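Setting up tables at Ashby: cloths, edges and tape

August 12, 2018

Ruby-Lee Tawhiri has looked after the tables at the Ashby workrooms for nine years. The rooms are let by the hour for sewing, bookbinding and bench work, and she decides how each surface is covered and how the covering is held down. We asked her to go through the method.

The starting point is the top itself. "Most people buy the cloth first and then find it fights the table," she says. "If the top is smooth, the cloth slides. If the top is rough, the cloth wears through at the corners. I want to know which problem I have before I spend money."

She keeps 14 tables in use. Some are covered completely. On others the cloth stops part of the way across, so that fabric and bare surface lie side by side. Tawhiri prefers this second layout for mixed work. Printed cloth is pleasant to sit at, she says, but small parts are hard to find on it. A plain surface next to it gives the user somewhere to set them down.

The print matters less than is often supposed. Tawhiri chooses leaf and flower patterns on a white ground, mainly for the ground. "White shows you what needs washing. A dark cloth will look fine for months, and you only learn otherwise when you put your sleeve on it."

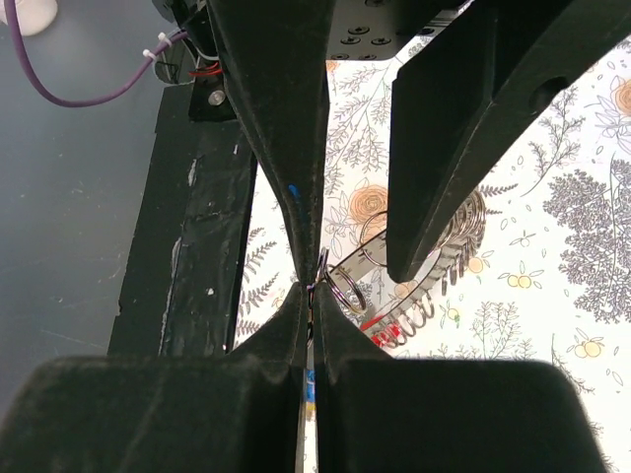

The border is where she spends most of her time. A loose edge lifts when something is dragged over it, and once it has lifted it will fold under. Her rule is to tape along the full length of the join. Short pieces at the corners hold for an afternoon at best.

On the choice of tape she is less strict. She used Grasex for two years and moved to Grorkeck in February, when the supplier changed the roll width. Both leave some residue. Both wrinkle if they are pulled tight while being laid. "You lay it slack and press from the middle. If it wrinkles, you can put a second layer over it, and I have done that plenty of times, but the edge gets thicker and things catch on it."

Old tape comes off before the cloth is washed – never after. Heat sets the adhesive into the weave, and she has thrown away good cloths for that reason. She peels at a low angle and clears the remains with a plastic scraper.

Asked about clamps, she says she tried a set from Flusemetti and returned them. They held well but stood up above the table edge, and people caught their cuffs on them. Weights were worse and tended to wander.

The next job is to replace the cloths on the tables nearest the door, which get the most use. She has not settled on a fabric. "Something heavier, if it will still go through the machine. I have two samples on trial and one of them has already shrunk."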